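In praise of the dull example

Leobardo Orozco

I have spent most of this year gathering examples for robots to learn from, and I'd like to make a case for the work, which gets far less attention than it deserves. People want to hear about the model. They ask how big it is, how long it trained, what it can do that the last one couldn't. Hardly anyone asks what went into it, and to my mind that's the part where all the fun is.

The set I look after is called Flornadon. It is a collection of two-armed table tasks, each one performed by a person driving the arms and recorded from start to finish. Putting things into tubs, taking them out again, sorting, stacking, folding. As of October 2022 it holds 517 finished recordings of our fruit task alone, and we are aiming for 600 before we let anybody train on it. You could watch the lot in a few afternoons. I have, and I would happily do it again.

The fruit task sounds like something for a nursery. There is a tub and there is toy fruit, and the fruit has to go in the tub. When I describe it to friends I can see them waiting for the difficult bit. So let me talk about strawberries, because I could talk about strawberries all day.

A block is easy to grip. It has flat sides that sit where you think they sit, and if you close on it a bit off-centre it tends to straighten itself up. A toy strawberry is wide at one end and narrow at the other, so a squeeze in the wrong place sends it shooting out sideways like a bar of soap. Then there are the leaves. Fabric leaves flop over whatever is next to them, they hide the part you'd like to hold, and they can be picked up by themselves, with the berry swinging underneath. Is that a good grasp or a bad one? We argued about it for a fortnight in May. I said it counted, provided the berry landed in the tub. My colleagues on the labelling side said we would be teaching the arms a bad habit. We ended up keeping those recordings with a tag on them, and I still think they are some of the most useful we've got, because a leafy pick that goes well looks different, right from the first touch, from one that is about to go wrong.

And the tub is see-through! I pushed hard for that and I'm still pleased about it. With an opaque tub, a camera at the side has no idea what is inside. With a clear one it gets a milky, bent view of the fruit already in there, plus a view of whatever happens to be standing behind. A learner has to work out that a berry seen through plastic is a different matter from a berry on the table, and the only way it can work that out is to be given plenty of both.

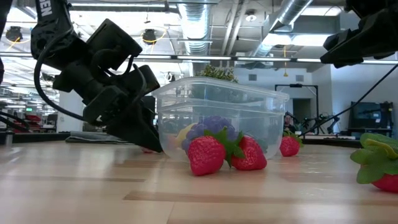 The fruit task under way: grapes and a yellow fruit in the tub, strawberries still out on the wood, and an arm on either side.

My first real opinion, then, is that mess belongs in the recording. There is a school of thought that says you should start clean: plain cloth, one object, even light, nothing in the background. I understand the appeal. You get a result quickly and the videos look lovely. But a room where people work has ducts and cables and monitors in it, and someone will be sitting at the next station. If every example you gather comes from a tidy white box, you have made a robot that knows about tidy white boxes. I would much sooner have a shiny wooden table that throws reflections back at the camera, because kitchens are full of shiny tables.

The same goes for where things are put at the start. Left to ourselves, we people are terribly neat. Ask someone to scatter fruit and you will get a pleasing arc, evenly spaced, with every berry the right way up. I do it too. It took us far too long to spot this in Flornadon. When we laid the early start positions over one another they made a sort of smile across the table, and there were great empty patches where no strawberry had ever been. Now we tip the fruit out and leave it where it rolls, unless it rolls on to the floor. Some berries finish up against the tub, some behind it, some on their sides. The driving got harder overnight and the recordings got better.

My second opinion will annoy some people I like. I think we throw away too many mistakes. The usual rule is that a recording is kept if the task was done smoothly and binned if it wasn't, and on the face of it that's sensible, since you don't want to teach fumbling. But watch what a good driver does after a fumble. The berry squirts away, she stops, lifts the gripper clear, comes round from the other side and tries a flatter angle. That little stretch, the few seconds between the slip and the second try, is gold. A machine that has only ever seen perfect picks has no notion of what to do when it drops something, and it will drop something. So often it just carries on, solemnly placing nothing at all into the tub.

We ran a small trial with Teltard, the training code our group uses. Two sets of the same size, one made up only of clean runs and the other with the fumbles and recoveries left in. I won't pretend it was a grand piece of science. We had one table, one task and a handful of drivers. All the same, the second set gave us arms that went back for what they'd dropped, and the first time I saw that happen I made a noise that brought people over from the other end of the room.

There is a fair objection here, and it was put to me very well by a visitor from Vedgate, where they pack parts for a living. She said that in her line of work a fumble costs money, and she would like a system that doesn't fumble in the first place, thank you. Quite right. If your parts are all alike and arrive the same way up, you may want the clean set, and perhaps you don't need learning at all. I have no quarrel with a well-made jig. What I'm after is the other sort of job, where nothing arrives the same way twice, and I can't see how you get there by hiding the awkward moments.

My third opinion concerns the drivers. We talk about data as if it were dug out of the ground, when every second of ours came out of somebody's hands. You can tell them apart once you've watched enough. One of ours always clears the far side first. Another uses the left arm to steady the tub even when it isn't going anywhere, and I noticed recently that the trained arms had begun to do it as well — a faint, pointless, rather charming little touch on the rim. Drivers get tired, and tired driving has a look of its own: longer pauses, wider swings, a habit of nudging things into place. We swap over after short spells now, and we ask each person to write a line or two about how the session felt. Those notes have explained more odd results than any chart.

I'd go further and put the drivers' names in the papers. The old Sönmez handbook, which our lab still passes round in a much-photocopied state, has a page at the front listing everyone who sat at the controls, in the same size type as the authors. I have copied that idea shamelessly and I hope others will too.

People do ask me whether all this will soon be unnecessary. Perhaps machines will learn from ordinary video, or make up their own practice in simulation, and no one will need to sit at a table moving toy fruit about. It could happen, and I'd be delighted to see it. I've tried fabric leaves in simulation, though, and they behaved like wet cardboard one minute and like smoke the next. For the time being, if you want to know how a soft leaf catches on a gripper, the quickest way to find out is to let one catch.

So if you run a group and you're planning a new set, give the gathering its due. Put your best people on it for a while, including the ones who would sooner be tuning models. Sit at the controls yourself for a morning. You will be clumsy at first, and you'll come away with a list of things you had never thought to record, starting with how much you rely on seeing round the back of the tub.

We have 83 fruit runs still to go before we reach our total, and I've put my name down for the next session.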